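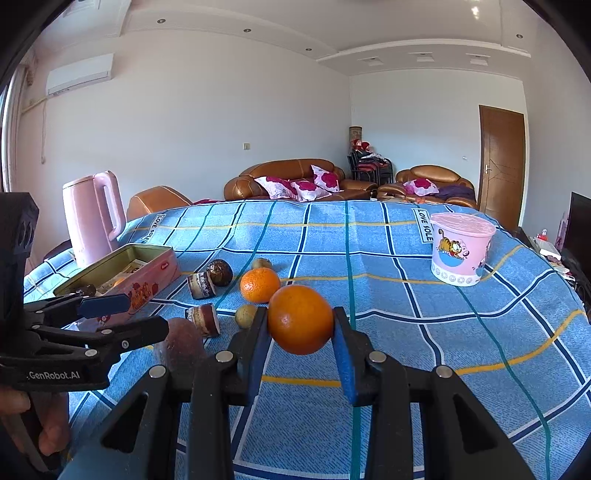

Is it true, a reader from Sidlow asks, that a club can lose its place in the knockout round on over rate alone? Yes, though only when two sides finish level on points and on net run rate. It has come up once, in the Boychuk group, and Brelia went through. The other questions we get most often about the league are answered on this page.

Last updated 27 July 2022

How long is a match?
Each side bats for 20 overs. If rain takes time out of the game, both sides must face at least five overs for a result to stand. Anything shorter is a no result and the points are shared.

How many teams take part?
There are 24 clubs in four groups of six. The top two in each group go through to the quarterfinals.

How are points awarded?
Two for a win, one for a tie or no result, none for a loss. There is no bonus point. It was dropped in May after the clubs voted on it.

How is net run rate worked out?
Take the runs a team scores per over across all its group matches and subtract the runs per over it gives away. A team bowled out early is treated as having used its full 20 overs.

Can a player switch clubs during the season?
Once, and only before the fourth round of matches. The new club has to send in the transfer form before the player is picked. A player who has already appeared in a knockout match can't move.

Who can play in the under-19 side?
Anyone who is under 19 on the day of the first group match. Under-19 players may also be picked for the senior side — there is no limit on how many.

What is the highest team total so far?
Osteo made 228 for 4 against Sidlow. The most runs by one batter in a season is 728, also for Osteo.

Where is the final played?
At the Brelia ground, which has 901 seats. Grass seating opens if those sell out. Gates open 30 minutes before the toss.

Can I bring my own food?
Yes, but no glass. Large coolers have to stay behind the rope at the Boychuk Road end.

What happens if the final is rained off?
There is a reserve day. If that is washed out too, the title is shared.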